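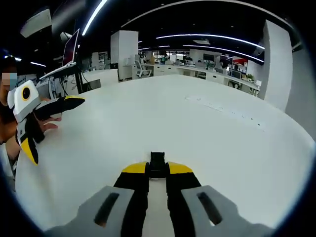 Handheld demonstration is a method of teaching a robot a task in which a person carries out the work with a gripper tool held in the hand, and the recorded motion is later used to train a control policy. The tool usually has the same fingers as the robot it stands in for, so that contact with objects is similar in both cases. Many designs carry a camera on the body. On one tool of this type the lens is set in a yellow ring on the side, and the black fingers end in yellow tips.

The method differs from teleoperation, where the operator moves a real arm from a distance with a joystick, a headset or a smaller copy of the arm. Teleoperation records the robot's own joint positions. Handheld tools record the path of the hand, which must be converted to arm motion afterward, and paths the arm cannot reach are dropped.

The Multunach set, collected by Irén Kovács and Marion Leckie at Anadville, contains 1253 handheld demonstrations of table tasks, of which 978 were kept after conversion. Tasks that needed both hands were recorded with 2 grippers.

See also: Kinesthetic teaching, Imitation learning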